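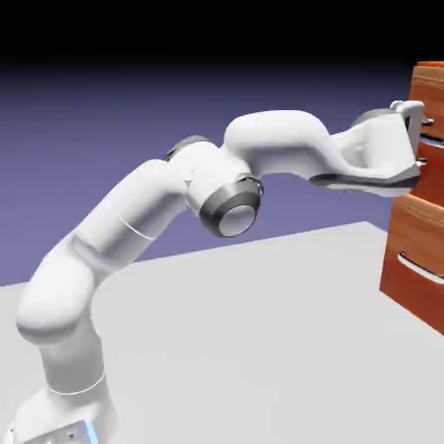 Teaching by hand, one drawer at a time

Opening a drawer takes a person a second or so and no thought at all. Getting a robot arm to do it took the team at Sondero most of a winter, and the drawer in question has never existed outside a computer.

Sondero makes software for small factories and repair shops that want an arm to do dull jobs without hiring a programmer to set it up. The idea behind it is an old one. Somebody who knows the job does it through the robot a number of times, the robot records what it was made to do, and a program learns from the recordings. The trade calls this learning from demonstration. The people who do it at Sondero call it driving.

There are two ways to drive. In the first, the arm is set so that its joints go slack and the operator takes hold of it and moves it by hand, much as you might guide a child's arm through a tennis stroke. In the second, the operator sits at a desk with a controller and steers the gripper from there. The first way gives a better feel for contact. The second is the only one that works when the arm is simulated, and most of the early work is done in simulation.

The practice cabinet has a top drawer, a middle drawer and a bottom drawer, with a reddish wood finish that somebody chose in November and has not been changed. It stands on a plain grey floor in front of a seven-jointed arm. There is no room round it. The designers tried adding walls and a table, and the operators said the extra clutter made it harder to judge how far the fingers were from the cabinet.

The top drawer causes most of the trouble. Its handle is small, and the fingers have to arrive at the front of the cabinet at the right height, close to the seam with the drawer below. A centimetre too low and they catch on the wrong drawer. The bottom drawer has a long curved bar across it, and new operators start there. They have usually got the hang of it by lunch. The top one can take a week.

Sondero now has 1,450 recorded attempts at the cabinet. Of those, 1,003 were kept for training. The rest were thrown out for a range of reasons: the operator stopped halfway to think, the gripper shoved the cabinet, the connection dropped. A few were thrown out because they were too clever. One operator found that she could hook a drawer with the outside of a single finger and flick it open, which was quick and never failed for her. The program copied the flick badly and missed the handle nearly every time.

That sort of thing has changed how the operators are trained. They are asked to be dull. They come in at a steady speed, line the fingers up with the handle, close, and pull straight back. They are also asked to leave some mistakes in. If the gripper arrives slightly off and the operator corrects it, the correction is worth keeping, as the program will drift off line sooner or later and needs to have been shown a way back.

The job is harder on the hands than it sounds. Operators work for 40 minutes and then stop, and nobody drives for a whole day. The controllers come from Pukura, which sells them mainly for remote inspection work, and the first batch had a trigger so stiff that people were going home with sore fingers. A softer spring sorted that out. What the controller still cannot do is push back. When the fingers meet the front of a drawer, the operator sees it and does not feel it, and people new to the work tend to press much too hard.

Moving from the simulated cabinet to a real one is the next stage, and the one that worries customers. Vasseur, a firm that refits shop counters and storage units, agreed to lend its workshop for trials. Its drawers are older than the simulated ones and each sticks in its own way. The arm trained only in simulation opened the easy ones and gave up on the rest. After 2 days of hand-guided driving on the real units, it was managing all but the worst. The driving was done by Vasseur's own fitters, who had never used a robot before and had firm views on how a sticking drawer should be treated. Most of them lift slightly before they pull, and the arm now does the same.

There are doubts about how far the method will stretch. Granow, which builds packing lines, looked at it last year and decided to stay with conventional programming. Its products come down the belt in the same place every time, so a fixed routine suits them and is easier to check. Sondero does not argue with that. Its customers are the ones whose work turns up in a different place each morning.

Trials at Vasseur start again on Fri 16 April, with cupboard doors added to the list. The simulated version of the cupboard is already built, and operators are recording the first attempts on it this week. The hinges are on the left, which the two left-handed drivers are pleased about.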